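Reviews > Storage and Housing > Boxes

Brilton drop-front box, letter size: notes after one full accession

December 3, 2022
By the processing desk

We have used the Brilton drop-front box since March, when our usual supplier stopped carrying the Amholm box in letter size. The test collection was the office files of a regional theater company, received in mixed cartons and rehoused to 345 Brilton boxes. The order was for 500, so the remainder will go to the next accession.

The box ships flat in bundles. It is a single piece of gray board with a separate lid, scored for folding, with no adhesive and no metal corners. The supplier's sheet states that the board is lignin-free and buffered. We ran a pH pen over a few offcuts and got the expected color, but a pen is a coarse test and we did not send samples out. Anyone storing photographs should ask for the unbuffered version, which has a separate order code and a longer lead time. 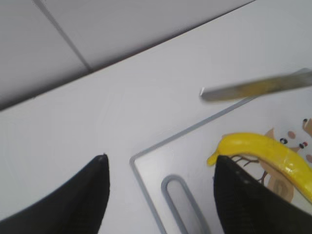 Metal blade over a white tabletop.

Assembly is slower than the Amholm. The side flaps tuck under the base in a fixed order, left before right, and the printed sheet shows this backward. Once the order is learned, a person can fold boxes at a steady pace, but new student staff needed to be shown twice. The scores are clean on most units. In 3 bundles the front score was shallow and the drop panel cracked along the fold when opened. Prilia, the distributor, replaced those bundles without asking for them back.

Loaded weight is where the box does best. Packed with legal pads, scripts and bound minutes, the base stayed flat on open shelving. We stack no higher than 2, and at that height the lids did not bow. The Amholm lids bowed under the same load within a season. The lid lip is shallow, though, and it will lift off if the box is picked up by the lid, as people do.

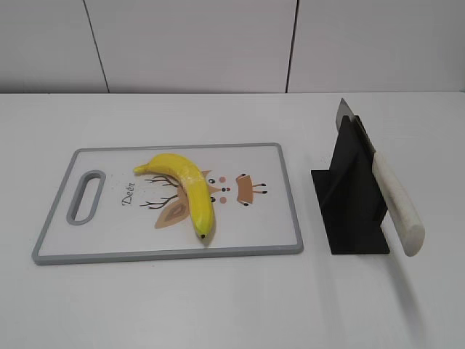
White board with gray rim and oval handle cutout.

The finger hole at the back is the weak point of the design. It is punched without a reinforcing layer, and the edge begins to fray after repeated pulls from a high shelf. We now pull by the sides. Brilton sells a version with a cloth tab that should fix this, at a higher price, and I would order that one for any series in frequent use.

Fit is good. Standard letter folders sit with a small gap at the top, enough to read tabs without bending them. A half-full box needs a spacer or the folders slump, and Brilton does not make one. The Luik spacer board fits after trimming the short edge. Labels with a paper-based adhesive stayed on. Foil-backed labels lifted at the corners in the cold room – we had the same trouble with the Amholm, so I do not count it against the box.
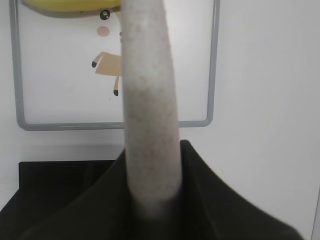

Close view, dark green cloth below.

Dust is a minor complaint. The cut edges shed fine gray particles during folding, and we wiped down each unit before filling it. This adds time that should be included in any processing estimate. After filling, we found no further shedding inside the boxes we spot-checked.

Cost per unit is lower than the Amholm at the quantity we bought, and higher if ordered by the single bundle. Freight was charged separately.

Recommended for textual records in low to moderate use. For high-use series, order the tabbed version. For oversize material the line has nothing suitable yet, and we are still using the old flat boxes for posters and set drawings.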